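The Return of the Bread Box

For many years I kept my bread in the paper bag from the bakery, and then in a second bag when the paper became too dry. Between the toaster and the wall there was always a small heap of bags, clips and crumbs. I grew up in a house with a bread box, but when I moved to Urkton I did not take one with me. It seemed to me an object of older people, like a tea cosy or a calendar from the bank.

Now I see them again everywhere. In the second-hand hall on Zapata Street they used to stand on the lowest shelf, under the fondue sets. This spring they have been moved up to the height of the eyes, and the prices have moved up too. I began to look at them more carefully, and later I bought one, and then I started to ask everybody what they have inside theirs.

A thing with two duties

A bread box must do two things which do not like each other. It must keep the air away, so that the loaf does not dry. It must also let some air pass, because bread gives off moisture for many hours after baking, and in a closed place this moisture turns into mould. A good box is therefore a little bit leaky. People who complain that their lid does not close perfectly should be happy.

Wood is the most forgiving in this matter, since it takes some of the damp into itself. Enamelled metal is beautiful, but the hinges rust. Ceramic pots are very good and very heavy, and I know two households where the cover was broken in the first winter. Plastic has the worst reputation of all. I also thought badly of it, until I lived with it.

The plastic years

The plastic roll-top was made for kitchens where there was not much space. An ordinary lid with a hinge needs room above it, and under a wall cupboard there is none. A curved lid goes back over the bread and asks for nothing. Many of these boxes had a pale base and a brown lid which you could see through, in the same colour as the covers of record players. With this lid you knew without opening if you must go to the baker.

I like how much work was put into such a cheap object. The ribs across a lid are pleasant under the fingers, and they also hide small scratches. The edge of the base is often thick and round, so it does not cut into the hand when you carry the box to the sink to empty the crumbs.

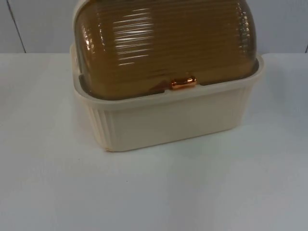
Buying one second-hand

Open and close the lid at least six times before you pay. It should move with a small resistance and stay where you leave it. If it jumps or scratches, look at both ends of the track, where old crumbs become hard like stone. These can be removed with a wooden stick and warm water.

Smell the inside. A smell of old bread will go away after a night with a bowl of bicarbonate of soda, but a smell of tobacco or paraffin will not, at least I have never managed it.

Bring also a tape measure. The shelf in my kitchen is 74 centimetres long, and I was sure that any box would fit next to the kettle. The first one I carried home did not, because I had forgotten the plug.

Cleaning and daily use

Plastic should be washed by hand, with a soft cloth and water which is not too hot. Ribbed parts need a soft brush - an old toothbrush is enough. Do not use the rough side of the sponge on a clear lid. It will become cloudy and it will stay like this.

I empty the crumbs twice a week, and once a month I wipe the inside with a little vinegar and leave it open until it is completely dry. The loaf goes in only when it is cold. Put it on the cut side, without the plastic bag. Rolls can stay one day, rye bread almost a week.

What else lives there

The people I asked gave me many answers. In one flat in Grurnus the bread box holds medicines, because the cat has learned to open the drawers. In another it holds chargers, and the bread is in the freezer. At Vinduser, the small café beside the river, there is one on the counter with yesterday's buns, for anybody who wants them with their coffee.

Mine has half a sourdough, the end of a rye loaf, and usually a bar of chocolate behind them.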